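**Cell operator, stationery packing (two posts)**
Rilton works, packing hall. Days, 37-hour week, permanent.

Nedelcu packs pens, markers and desk sets for shops and schools. Until 2023 every desk set was filled by hand at a long bench. Most sets now go through robot cells, and we are moving the last of the hand lines over in July. We need two more people to run the cells.

Nobody on the hand lines is losing their place. Some packers have already trained as operators, others have gone to goods-in or to the sample room, and these two posts are left over after everyone who wanted to move has moved. Pay for packers who changed jobs was kept at the old rate or raised.

**What the job is**

You will look after two cells. Each has one arm, which picks up items and puts them in their holders. You will:

- load trays and clear full ones
- start, pause and restart the arm from the panel
- sort out dropped or badly gripped items
- check finished sets against the order sheet
- write up stoppages in the shift log
- try out new layouts on screen with the setter before they go to the floor

There is less lifting and less repeated hand work than there was on the bench. There is more standing, more walking between cells and more reading from a screen. Some people miss the talk on the old line, so breaks are still taken together, and we have kept the Wednesday meeting where operators say what is and isn't working. Changes to the cells go through that meeting first.

**What we ask for**

You don't need to have worked with robots. Packing, kitchen, warehouse or shop work is all useful. You should be able to read an order sheet in English, keep a tidy log and stop a machine when you aren't sure. Good eyesight for small items helps - glasses are fine.

**Training**

Training is 60 hours, paid at full rate, with Ovidiu Ene, our setter. The first part is on the simulator, using the Hindow software, and the rest is on the floor beside a working operator. You will not be left alone with a cell until you and Ovidiu have both signed the sheet.
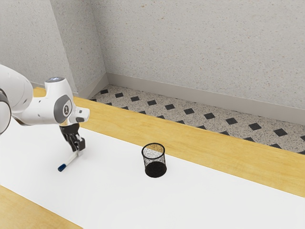 *Simulator view: marker in the gripper, mesh pencil cup on the table.*

**Hours and getting here**

Shifts start at 7 am or 9 am, by agreement. No nights. The 58 bus from Illeck stops at the gate.

**How to apply**

Send a short letter or a CV to Petrică Chiriac, packing hall manager, or hand it in at the gatehouse. Say which start time suits you. If you would like to see the cells running before you apply, ask Petrică for a visit.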